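Bin (container)

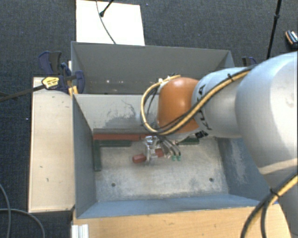
Eun-seong Choo

A bin is an open-topped container with a flat floor and upright sides, used for holding things until someone decides what to do with them. The word covers a wide family, from the flour bin and the coal bin to the parts bin of the workshop, and in Britain it is also the ordinary name for the place where rubbish goes. This has caused misunderstandings in shared workshops for as long as there have been shared workshops.

Shape and material

Most workshop bins are rectangular, as rectangles sit well on shelves. Metal bins are commonly grey, a colour chosen by makers long ago and seldom discussed again. They are stiff, easy to wipe and very loud. Plastic bins are lighter and quieter, come in cheerful colours, and crack in cold sheds. Wooden bins survive mainly in barns and in shops that sell expensive soap.

The corners may be folded, welded or rounded. Folded corners collect swarf, crumbs and small washers, which can be got out with a stiff brush or left for the next owner.

The Ornham pattern

The best-known local type is the Ornham bin, first sold by the Flemine works as a tray for castings. The standard size was 400 mm long, and a longer one of 572 mm was added later to suit a shelf that has since been taken down. The longer size remained in the catalogue for 20 years. It fits nothing else, and is much sought after by collectors, a group thought to number up to 2.

Use

A bin may hold a great many small things or a single large one. The second arrangement looks wasteful but has its defenders. A lone object in a bin cannot roll off the bench, is easily found, and may be lifted out without disturbing its neighbours. Grumell, a manual of storeroom practice still found in the drawers of older workshops, recommends one item to a bin wherever space allows, and then observes that space never does.

Items should be set down flat, with enough room at each end to get hold of them. Dropping them in is quicker and can be heard in the next building.

Labelling

Labels are fixed to the front of the bin and describe what it held when the label was written. At the Geum stores the labels were renewed every October, a custom that ended when the person with the neat handwriting retired.

See also: Bucket; Crate; Drawer, miscellaneous; Tray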